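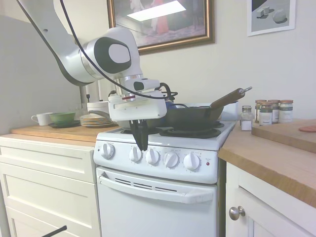
Progress report, March

Project: Evening meals and home cooking courses, Gravby
Prepared for: the Menon Fund

This report covers the second half of the grant period. The first half was described in our letter from October, so I do not repeat it in full. I write first about the courses, then about the recipe booklet, and at the end about the money and what we ask from you.

## Courses

We planned two groups for the winter, one in Gravby and one in Skotis. Both have started. The Gravby group meets at six in the evening and has been nearly full since the second meeting. The Skotis group began three weeks later than planned, as the bus times were changed in January and many people could not get home after the class. We moved the start to half past four and the attendance became better, but parents who work until five are now missing. We have not found a good answer to this yet.

In total 38 people have signed up and 27 of them have come to at least half of the meetings. In your guidelines the goal is written as "regular attendance", and I would be grateful to know if you count it in the same way.

The content has changed a little from the application. We wrote that each meeting would have one soup, one main dish and one bread. In practice the bread takes too long for an evening. It is now made only at every third meeting, and the dough is prepared by the teacher before the people arrive. The participants asked for more dishes from dried beans and peas, and for food that can be carried to work the next day. Both wishes are included in the spring plan.

It was also asked several times how to cook for one person. Most of the recipes we had were for six. The teacher in Skotis has rewritten nine of them in small amounts, and these were the most copied pages of the whole winter.

A large part of the teaching is done with ordinary pots on an ordinary stove. We want that everybody can repeat the dish at home the same week, without buying anything new.

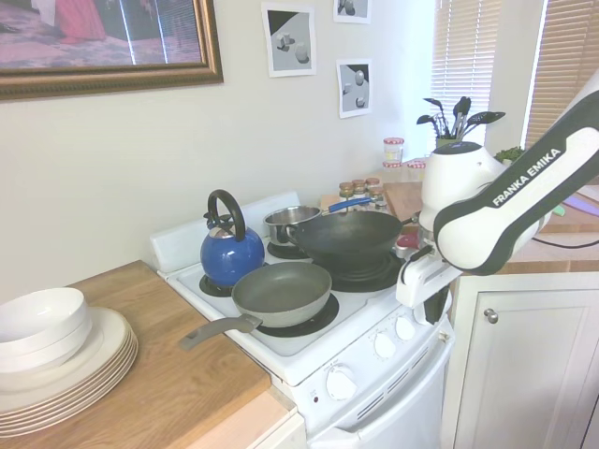
## Recipe booklet

The text of the booklet is finished in two languages. The third translation is delayed, because the first translator took other work, and the new one could begin only in February. The printing house Stodo has given us a price and will hold it until the end of May.

We had a long discussion about measures. Some readers use cups and others use grams. The booklet will now show both, which makes it four pages longer than in the application.

## Money

Of the amount for this period, 1622 is not yet spent. Almost all of it is the money for the third translation and the printing. The cost for food was a little higher than in the budget, mostly for oil and cheese, and we covered this from the line for travel, where less was used. The full table and the receipts are in the attachment.

## What we ask from the Fund

- Permission to move the unspent amount to the next period, so that the booklet can be printed in one order.
- An answer about how attendance should be counted.
- If possible, a contact to the other cooking projects that you support. We would like to compare how they solve the problem with transport.

The next report will be sent in September, together with two printed copies of the booklet.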